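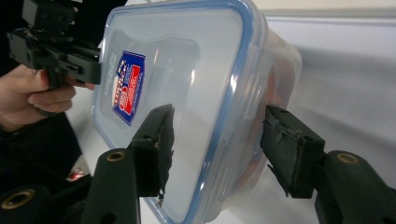

Lerine to lend reusable food containers at 15 stores in Skamirstead

March
By Temitope Etim, Lerine press office

We use cookies to remember your region and to see which pages are read. You can change this in your settings.

SKAMIRSTEAD – Lerine will start lending reusable plastic food containers to shoppers in Skamirstead this month, under a plan called Bandwood. The containers can be borrowed from 15 delis, bakeries and corner stores across the town, filled at the counter or at home, and handed back at any of them.

The first batch is 3,000 containers. They come in four sizes, and all of them are clear plastic, so that people can tell what is in the refrigerator without opening anything. Shoppers pay a deposit of $20 when they sign up. The deposit covers as many containers as a household has out at one time, up to the limit of four, and it is paid back in full when the last one is returned.

There is no charge for borrowing. Stores pay Lerine a monthly fee based on how many containers pass over their counters. The fee covers washing, sorting and delivery.

"People in this town buy a lot of food by weight," said Adebayo Oyewole of Lerine. "Salads, cooked beans, stew, cold chicken. It goes home in a thin tub, and the tub gets used once or twice before it cracks. We wanted a box that could go home with the food, sit in the refrigerator for a few days, and then come back to us to be washed."

How it works

A shopper signs up at the counter of any store in the plan, with a name and a phone number. The clerk takes the deposit and writes down the size of each container lent. There is no app. Stores that already keep an account book for regular customers can use the same book.

Food can be packed straight into the container at the counter. The empty weight is set on the store's scale before filling, so the shopper pays only for the food. Empty containers can also be borrowed to use at home, which Lerine expects will be common before holidays and family parties.

Returned containers should be emptied and rinsed. They do not need to be fully clean. Each store has a drop crate near the door, and lids go in the same crate as the boxes. Crates are picked up every Thursday and taken to the dish plant run by Xu on the south side of town, where everything is washed, dried, checked and stacked by size.

Containers with a split corner or a lid that no longer closes are taken out at that point. Xu will set these aside for recycling. A shopper is not charged for normal wear, such as scratches or stains from tomato sauce. A lost container is taken from the deposit at the cost of replacing it.

A year of trying things out

Lerine began work on Bandwood last year with a small trial in two delis. The first containers were white and solid, and they did not do well. Households told the company that boxes went to the back of the shelf and stayed there. Cooked rice and cut fruit were the items most often forgotten.

The switch to clear boxes was made halfway through the trial. Return times got shorter after the change, and more of the boxes came back empty. Lerine kept the clear boxes and dropped the white ones from the plan.

The trial also changed the labels. Early boxes carried a paper sticker for the date, which came away in the wash and left glue behind. Borrowers will now be given a roll of plain masking tape and asked to write the date on a strip of it. The tape should be pulled off before the box goes in the drop crate.

Lids were the other main subject of complaint. Trial households often sent back a box with no lid, or with a lid from something else in the cupboard. Under the new rules a container counts as returned when both parts are in the crate, though they don't have to arrive on the same day. A clerk can note that a lid is still to come. 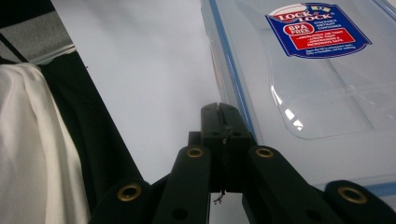 Modupe Onuoha, one of the borrowers in the trial, told Lerine that the lid rule had annoyed her at first and that she had come to think it was fair. She had been keeping lids in one drawer and boxes in another, she said, and most weeks the two did not match up. She now keeps each box with its own lid on it, even when it is empty. It takes up more room, and she would like the company to think about that before it adds any larger sizes.

She also asked for longer hours for returns. Several of the stores close at six, and she does not get home until after that. Lerine has since agreed with four of the stores that a crate will be left in the entryway until 9 p.m. The names of those stores will be posted at every counter.

What to put in them

The containers are made for cold and room-temperature food. They are suited to leftovers, salads, cut vegetables, cooked grains, cheese, baked goods and dry goods such as flour or lentils. Hot food should be left to cool for a short time before the lid goes on. The containers can be frozen, but borrowers should leave a gap at the top for soups and sauces.

They should not be put in an oven or on a stove. Lerine also asks people not to use them in a microwave, and to move the food to a plate or bowl for heating. Boxes that have been microwaved tend to warp at the rim, and a warped rim means the lid will not seal.

Containers lent through Bandwood are for food only. In the trial a few came back after being used for paint, screws and, in one case, fish tank gravel. These could not be lent again. The same will apply now, and the cost will come out of the deposit.

People with a food allergy should tell the clerk when they borrow. Every container is washed to the same standard after each loan, but stores will hold back a stack of new ones for anyone who asks.

What it means for stores

Kedir Degefa runs one of the two delis that took part in the trial and has signed up for the full plan. He said the main change behind his counter was where to put things.

"We had to clear a shelf," Degefa said. "The tubs we used before came in sleeves and you could push them in anywhere. These need a proper place, with the sizes kept apart, or you spend your time hunting for the right lid with a line of people waiting. Once we had the shelf sorted out it was fine. I'd tell any store to do that part before the first delivery comes."

He added that the lunch rush was still the hardest time of day to sign up new borrowers, and that he sends people to do it in the afternoon if they can.

Lerine will provide each store with a shelf plan, a drop crate, a supply of masking tape and a printed sheet of the rules. A member of the Lerine team will be on hand in each store for the first morning. Stores can ask for more or fewer of any size when the crates are picked up, and the change will be made with the next delivery.

Single-use tubs will still be sold at all the stores. Lerine has not asked any of them to stop, and a shopper who does not want to borrow can carry on as before. Shoppers may also bring their own containers from home if the store allows it.

Next steps

Lerine plans to look at the results after the first three months. The company will check how long containers stay out, how many are lost, and which sizes are asked for most. It will then decide whether to order more of them and whether to offer the plan outside Skamirstead.

Several small cafes have asked to join. They have been put on a waiting list until the washing schedule at Xu is settled, as the plant is set up for one pickup a week and cafes would need more than that.

"We'd like to get the first 3,000 moving around properly before we add anyone," Oyewole said. "If a store runs out on a Saturday, people will go back to the tubs, and I wouldn't blame them."

Sign-up is open now at all the stores in the plan. Shoppers who took part in the trial do not need to sign up again. Their deposits carry over, and any white containers they still have at home can be dropped in the new crates.

Notes for editors

Bandwood is run by Lerine, a housewares supplier with its office in Skamirstead. Washing and pickup are handled by Xu.

Requests for interviews with Adebayo Oyewole or Kedir Degefa should go to Temitope Etim at the Lerine press office. Visits to the dish plant can be set up for the day after pickup, in the morning only. Closed shoes are required on the plant floor.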